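Hall floor works: what is happening and when

The main hall at the Sollville community centre will close for floor repairs in the new year, and members have been asking what this means for their classes and bookings. The dates are now settled, so here they are along with the rest of the arrangements.

The floor was last sanded 19 years ago. Since then it has been patched near the kitchen door and along the stage, and the patches have begun to lift. Damp has got under the boards on the north side, where the old gutter used to overflow. The gutter was replaced last winter but the boards beneath were never dried out properly, and a few of them now move when you step on them. The badminton group reported this first. The dance classes have been keeping to the other side of the room ever since.

Van der Merwe, the joinery firm in Clurport, will do the work. They gave the lowest of the prices we received and were the only firm willing to keep the existing boards where they are sound. New timber will go in along the north wall. The whole floor will then be sanded and sealed, and the badminton and short mat bowls lines will be painted again. We have asked for the bowls lines in a paler colour this time, as several players said they were hard to tell apart from the others under the evening lights.

The hall will be closed for 2 weeks in March. The sealant needs several days to harden, and during that time nobody may walk on it, even in socks. Please do not ask the office for a key to fetch things from the stage cupboard. Anything you need should be taken out beforehand.

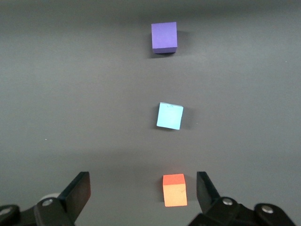 Most regular groups have been found another room. The toddler group and the Monday craft session will use the small room upstairs. The lift is working again, but it takes one pushchair at a time, so allow a few extra minutes. Yoga will go to the chapel schoolroom, which has its own heating and is warmer than our hall in any case. Badminton will stop for the fortnight, as there is no other ceiling in Sollville high enough. The lunch club will carry on in the lounge with a single sitting.

Chairs are the main difficulty. We have 164 stacking chairs and they all live at the back of the hall. Hevum Storage has offered us a dry unit on the trading estate at no charge, and we are grateful for it, but the chairs still have to get there and back. If you have a van and a free morning, please leave your details at the office.

The grant covers most of the bill. The remaining £900 will come from the repairs fund, and hire charges will stay as they are until the summer at least. Groups that have already paid for sessions in the closed period can have the money back or put it towards later bookings. Tell the office which you would prefer.

A plan showing the temporary rooms will go up in the entrance on Friday 6th December – please check it against your own diary and report any clashes before the Christmas break. Forms for private bookings after the works are on the shelf beside it.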